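Orkanora Hand Kit, Classroom Edition: a term with the Doddale robotics club
Reviewed by Naveen Pant
April 2021

Let me get the price out of the way first, as the sales page takes its time about it. The Orkanora Hand Kit costs $224 for one gripper unit, a charger and a login for the software. You need two units to do anything in the lesson plan past the first chapter, so double it. Then add shipping, which came to another $20 for us.

I help run the student club at Doddale and I've been burned by education kits before. The last one was a Widmer arm that spent most of its life in a cupboard with a stripped gear. So when the students voted to spend the year's money on hand-held grippers I was the one grumbling at the back.

The idea is simple enough. You hold the gripper, you do a job with it, it records what you did, and later a robot is supposed to learn from the recording. The brochure says a beginner can record a first task in 20 minutes. Our two most patient students needed a whole afternoon, and most of that went on pairing. The units kept swapping left for right every time one of them went to sleep. There's a fix on page 117 of the PDF manual, where no teenager has ever gone looking for anything.

Once paired, they do work. The trigger is smooth and the fingers close evenly. Folding a T-shirt came out fine after a few tries. Picking up a paper cup came out fine too, though I could teach that with a pair of kitchen tongs. Anything thin or floppy is a different story – a sheet of paper on a flat table beat everyone in the club, me included.

The weight is my biggest complaint. It doesn't feel like much in the hand when you open the box. Hold one out in front of you for a full recording session and you'll think otherwise. Our younger members were resting their elbows on the table before long, and that shows up in the recordings as a lazy dip to one side. The manual doesn't mention breaks at all.

The markers are the part I came around to. They're plain black-and-white squares, easy to check by eye, and when one got scuffed we could tell right away why tracking had gone bad. I wish the rest of the kit were that easy to troubleshoot. When the software is unhappy it shows an orange bar and the words "session quality low", and you're left to guess. 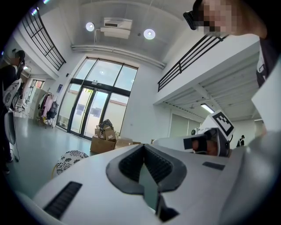

Two of the white units close together, with the square marker standing on the farther one.

Software: passable. Uploads are slow, the replay viewer is good, and you can't rename a recording once it's saved. I asked support about that and got a polite reply saying it was on the list. Iltport's cheaper kit lets you rename files, for what it's worth, but its grip is so weak I wouldn't recommend it to a club either.

Did the students learn anything? Some did. The ones who went back through their own replays got noticeably tidier. The ones who just wanted to collect the most recordings got bored, and I can't blame them.

Buy it if you already have something to feed the recordings into and somebody willing to read the manual. If you're starting from nothing, borrow a pair first. Two stars out of five, and I'd go to three if they moved the pairing fix to page 2.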